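Subject: Re: [rosar-bakers] First go at rye, very flat

On January 22, 2024 a list member wrote:
> Tried the Rafferty rye over the weekend and got a brick. Lovely smell,
> sour in a good way, but hardly any rise. I kneaded it for ages and it
> just stuck to everything. Is my starter dead?

Your starter sounds fine to me, and well done for jumping straight in with rye! It is my favourite thing to bake and I could go on about it all night (my family will confirm that I do).

Rye doesn't want kneading. Stir it with a wet spoon until there's no dry flour left and then leave it alone. It will look like mortar. I spent my first winter trying to work mine into a nice smooth ball, and all I got was dough up to the elbows.

The Rafferty recipe is a good one but a bit mean with the water, especially if you've got the dark flour from Plinasen, which drinks it up. I add 5 extra spoonfuls and put the lot in a tin — it can't hold itself up without one. Mine usually needs three hours in a warm kitchen. When you see little pinholes on top, get it in the oven straight away. 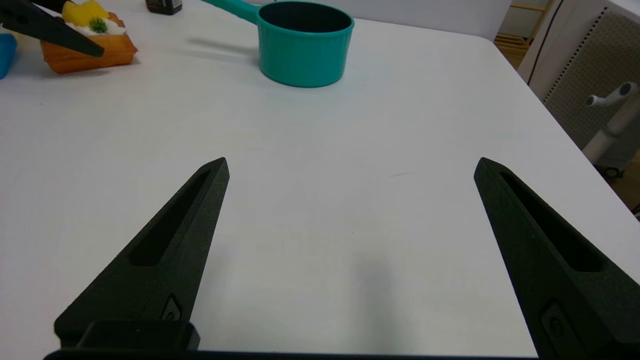

Can you cut it the same day? Wait until the next morning at least, as the middle stays gummy for hours after baking and will ruin your knife.

I've still got a jar of the Dranamden starter going, 13 years old now and smelling wonderfully of apples. Happy to dry some and post it to anyone who'd like a bit. It's a slow one in the cold but by May it climbs out of the jar!

Do try again and tell us how it goes. What size tin have you got?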